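Unit 6: Setting Up and Looking After the Plate-Pick Cell

Burnton Technical Program, Robotics Maintenance
Notes prepared by Veikko Mäkelä. Revised in May.

Read these notes before the lab. Bring your Unit 5 sheet with the joint zero values on it.

Where we left off

Last unit covered mounting the arm and checking its joint zeros. Now we add the gripper, set the tool values, and teach one pick. The cell is the one we call Halonen. It has a single arm, a two-sided gripper and a round table, and the same layout exists as a simulation model on the lab machines. You do every step in the model first. Once your sheet is signed, you repeat it on the real cell at the Waltomgate building.

Checking the model

Open the cell file and let it load fully before you move anything. Confirm that the gripper is attached to the flange and turns with the last joint. If it stays still while the joint turns, the parent link is wrong, and everything after that will be wrong too.

Next, check the tool center point. It should sit between the fingertips, on the line where they close. A common mistake is to leave it at the flange face. The arm will then try to put its flange where the fruit is, and the fingers go through the plate. The model lets this happen if collision checking is off — the real table does not.

Teaching the approach pose

Jog the arm until the gripper is over the plate, pointing straight down, with the fingers open. Save this as the approach pose. Keep the joint speed low while you teach, and look at the pose from at least two viewpoints before you save it. From one side, a gripper that is off center can look fine.
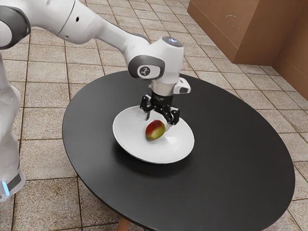
Figure 1. Halonen cell in simulation: gripper open over the plate, mango as the test object.

Compare the fingertips with the fruit in Figure 1. They are slightly to the upper right of it as seen in this view. For your saved pose, correct any offset of this kind in the horizontal plane before you lower the tool. Do not correct it during the descent. A finger moving sideways near the rim can catch the plate and drag it.

The mango is oval and lies on its side, so the wrist angle matters. Close the fingers across the short width. Along the long axis the stroke may run out, and the fruit tends to roll.

Teaching the pick

Lower the tool in a straight line, close, wait 300 milliseconds, and lift along the same line. Run it slowly once with collision checking on. Write down any contact warning, including which link and which object it names.

Routine care on the real cell

Log the cycle count at the start of each session. At 4000 cycles, the gripper comes off for service:

Park the arm and lock out power.
Support the gripper by hand before loosening the last screw.
Wipe the finger joints with a dry cloth and check each pin for side play.
Replace worn finger pads as a pair.
Refit, then check the tool center point again.

Fruit juice is the usual cause of sticky finger joints in this cell. Clean it off the same day. The cleaner is in the cabinet marked Cekik, and it goes on the cloth, never straight on the gripper.

If the pick drifts

Check the plate position first, then the mount screws, then the tool values. Re-teach the pose last. Teaching over a loose mount hides the fault for a day or so and it comes back worse.

To hand in

Your saved cell file, the warning list, and a short note on how you set the wrist angle. Roughly half a page is enough for the note.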